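Salleo Home Forum > Kitchen > Dish rack or no dish rack?

jang_tritgate
Started this because my sister and I have been arguing about it since Sunday. Double sink, small counter, and I keep a wire rack on a tray right next to it. She says racks are clutter and everything should go on a towel and get put away. Who's right?

ternel437
You are. A towel gets soggy and then you have a soggy towel on a wood counter. No thanks.

Frida Þórarinsdóttir
Ha, I'm on your sister's side! My rack turned into a second cabinet — mugs lived in there for weeks. I got rid of it in May and I don't miss it one bit.

jang_tritgate
OK but where do the big plates go? My rack holds a mug and the utensil cup and then it's pretty much done, so the orange set ends up stacked on the counter by the sink.

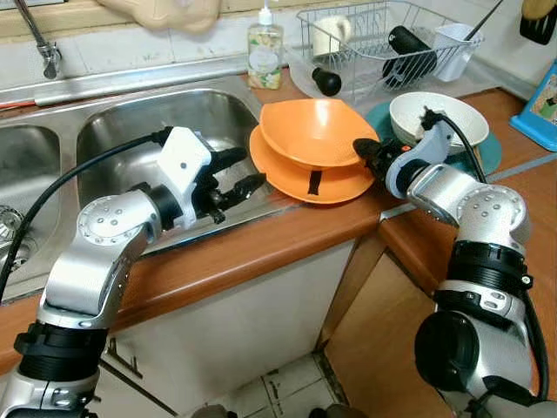
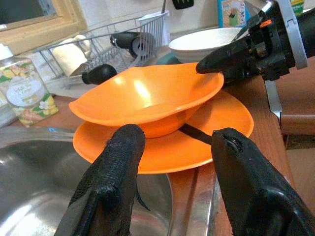 I love that orange, by the way, so I'm not hiding it in a cabinet. But the bowl on the plate is always sort of crooked, and the white bowl ends up on the teal plate behind it, and then there's no room left to chop an onion.

ternel437
Get a taller rack with real plate slots. And never stack the bowl right side up on a plate if they just got washed, water sits in between. Flip it.

Frida Þórarinsdóttir
Or just dry the two things and put them away?? It takes 9 seconds, I swear.

ternel437
Frida, some of us have kids and 600 cups a day.

Frida Þórarinsdóttir
I have three kids! They each have a towel. Well, two of them use it.

jang_tritgate
I'm going to try the taller rack first. If it eats the whole counter I'll give the towel thing a week — but I'm not telling my sister.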